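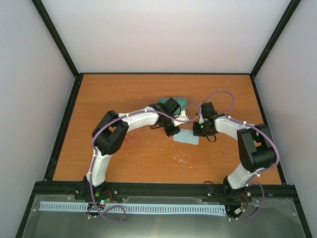 Stories > Short Fiction > The Open Day at Hiria

We use cookies to remember your reading preferences. Accept / Manage settings

The Open Day at Hiria

My mother-in-law had won the tickets, so we all had to go. I should explain that Kusum Chauhan (that's her, and yes, I call her by her full name in my head, always have) enters every raffle within driving distance of Bedby. She has won a ham, a kayak, and a weekend of dog grooming. We don't have a dog. This time it was four places at the Hiria open day, with lunch.

"It's robots," she said on the phone. "Wear something nice."

So there we were on a wet October morning, me and Kusum and my two kids, standing in a lobby with damp shoes and name stickers. My sticker said Venter, the name of the company that had donated the tickets. I wore it all day and answered to it twice.

The guide was a tall young guy with a terrible cold. He took us past the offices and past a coffee machine the kids wanted to see more than anything else, and then into a long room with a row of booths. He said Hiria had 1,000 square feet just for this. Kusum said her church basement was bigger.

The booth we stopped at had two arms in it, white ones with black joints, set up over a wooden tabletop with pale walls on three sides. They leaned in toward each other like two people sharing gossip. A purple cable ran along each one, and my daughter said it looked like they were wearing jewelry. On the table were two little cloths.

"What are they going to do?" my son asked.

"Fold," said the guide, and sneezed.

I could feel Kusum go very still next to me. You have to understand about Kusum and folding. She worked 5 years in the linen room at the Hukis Hotel, back when it was the only place in Bedby with a ballroom, and she did 300 napkins before breakfast and 300 more before dinner. She has refolded every towel I've ever put away. She refolded a towel in my house while I was in labor! So when that boy said "fold," I thought, oh no, and I moved the kids a little to the left.

The arms started up. One of them came down over the nearest cloth, very slow and careful, and took hold of a corner. It lifted. The cloth came up an inch and slid right out again. The arm closed its fingers on nothing and carried the nothing all the way across, and set it down so gently that somebody behind me said "aww."

"It's pinching too far in," said Kusum.

The guide said it was still learning.

"Well, who's teaching it?"

He started in on an answer, something about people moving the arms through the job over and over so there'd be plenty to learn from, and she listened with her purse held in front of her in both hands. Then she said, "And these people, do they fold?"

He thought about it. I liked him for that. He said he folded, you know, his own laundry. Sometimes.

"Show me," she said.

I wanted to go wait in the car. But he went off and came back with a clean cloth from a cupboard, and he folded it on top of a filing cabinet in front of maybe the toughest judge in the state. Edge to edge, then over again. It was fine. It was how I'd have done it, meaning it was awful.

Kusum put down her purse. She shook the cloth out and laid it flat, and she did the thing she does, where her thumb runs along the edge first to find out where the corner really is. She took it right at the tip. Over, smooth, turn, over. Four seconds, if that. It looked like something out of a store window. The whole tour group had come in close by then, and a woman in a lab coat had walked over from a desk and was watching Kusum's hands with her mouth a little open.

"Could you do that again?" the woman said. "Only slower?"

We missed the lunch. The kids ate crackers from the coffee room and had the time of their lives. I sat on a rolling chair and watched my mother-in-law stand at a set of controls with her sleeves pushed up, scolding a pair of machines in the exact voice she uses on me. "Not there. The tip. The *tip*, sweetheart." (She has never once called me sweetheart.)

It got one, right near the end. I mean it was crooked, and the second fold went kind of sideways, but the corner came up and stayed up, and everybody clapped, and my son yelled so loud the guide dropped his tissues.

In the car she didn't say anything until we were past the bridge. Rain was coming down hard and both kids had fallen asleep with their stickers still on.

"They want me back," she said. "Mornings. They're going to pay me."

"Are you going to do it?"

She looked out the window for a while. Then she reached over the seat, took the blanket off my daughter's knees, and folded it in half so it would cover both of them.

"I told them I'd need a taller stool," she said.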